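零食包装袋为什么要封得那么严

零食从工厂到家里，往往要走很长的路。路上有空气、水汽、光线和挤压，这些都会让食物变质。包装袋的任务是把食物和它们隔开。

一、薄膜的构造
摸起来只有一层的塑料袋，通常由几层薄膜粘合而成。外层耐磨，可以印字；中间层阻挡氧气；内层接触食物，受热后能粘在一起。有的袋子还加一层很薄的铝，用来挡光。

二、封口
袋子两端扁平的部分叫封边。机器用加热的金属条夹住薄膜，内层熔化，冷却后合为一体。封边如果有褶皱，就可能留下细小的通道，空气会从那里进去。检查一包零食是否漏气，可以用手掌轻压，看它会不会慢慢瘪下去。

三、两种常见的袋子
充气袋里装的多半是氮气。氮气不容易和食物发生反应，还能减轻碰撞，适合薯片一类易碎的食品。真空袋相反，先抽走空气再封口，薄膜紧贴食物，表面会起皱，适合肉干、豆干等不怕压的食品。
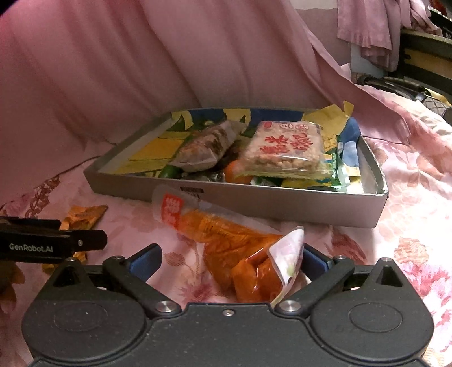

四、纸盘和纸箱
小袋零食常常集中放在浅纸盘或纸箱里。瓦楞纸板由两张平纸夹一张波浪形的纸制成，波浪之间有空隙，受压时能起缓冲作用。浅盘的围边低，取放方便，但不宜叠得太高。

五、标签上写什么
包装上应能找到品名、配料、净含量、生产日期和保质期。配料按用量从多到少排列，排在第一位的用得最多。条形码由深浅相间的线条组成，收银台的扫描器读取后，电脑就能查到商品的名称和价格。

六、动手整理
准备一个浅盒和几包没有拆封的零食。
1. 找出每包的生产日期和保质期，算出到期的日子。
2. 先到期的放在前排，后到期的放在后排。
3. 重的放下面，易碎的放上面。
4. 剩余时间不足15天的，单独放在一角，先吃。
5. 胀袋、漏气或封边开裂的，交给大人处理，不要品尝。

拆开的零食不再受密封保护，保质期也不再适用。应把袋口折2次，用夹子夹紧，放在阴凉干燥处，尽快吃完。

编写：法尔扎娜·帕拉查（Farzana Paracha）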